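Ruvdale bun

The Ruvdale bun is a plain steamed bread made from wheat flour, water, yeast and a little sugar. It is eaten in the town of Ruvdale and in the villages of the Otelska valley. The 2011 census gave the town a population of 3,815.

The dough is kneaded twice and left to rise for roughly 2 hours. It is shaped into rounds and steamed over boiling water. The surface stays pale, as no crust forms. Older households used a cloth stretched over a pot, while most kitchens now use a metal tray with holes.

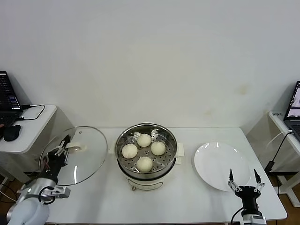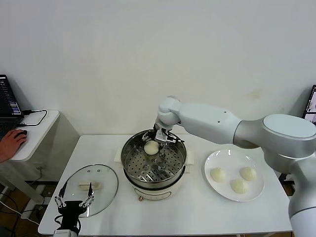
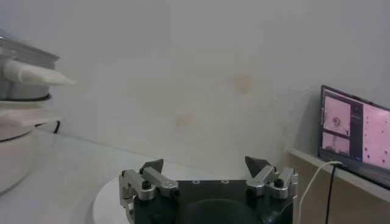
Wolfram Haberkorn disputes the usual account of the bun's origin, writing that the Diekmann mill sold no white flour before the railway came, and that the first buns in the valley must have been made with barley.

The bun is served with plum butter, soft cheese or onion gravy. Stale buns are sliced and fried. In January a larger form, the Tundach, is made with lard and caraway and shared between neighbours. It takes up to 3 times as long to steam and is cut with a thread.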